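Skullow Compares Two Hand-Held Grippers at Its Workshop

Skullow began a comparison of two hand-held gripper designs this February at its workshop in Olau. The study is led by Meron Tufa and will help the company decide which design to use when recording demonstrations for its robot arms.

The two designs differ mainly in the shape of the jaw pads and the placement of the camera. Operators carry out the same set of household tasks with each one, and every recording is checked for lost tracking and missed grasps before it is counted.

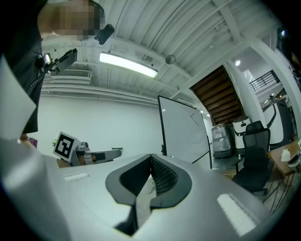

A total of 107 recordings had been accepted by Tuesday. Masaru Iwasaki, who is responsible for the arm controllers, reported that 15 further recordings were set aside after the position data did not match the video. Those tasks will be repeated.

Operators are also asked to rate grip comfort and hand strain at the end of each session. Edeltraud Widmer will review the ratings together with the recordings.
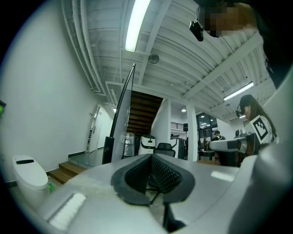
Hand-held grippers in use in the Skullow workshop.

Results will be shared first with Kitetti, the project partner. Questions about the study may be sent to Mali Gape at the Skullow office.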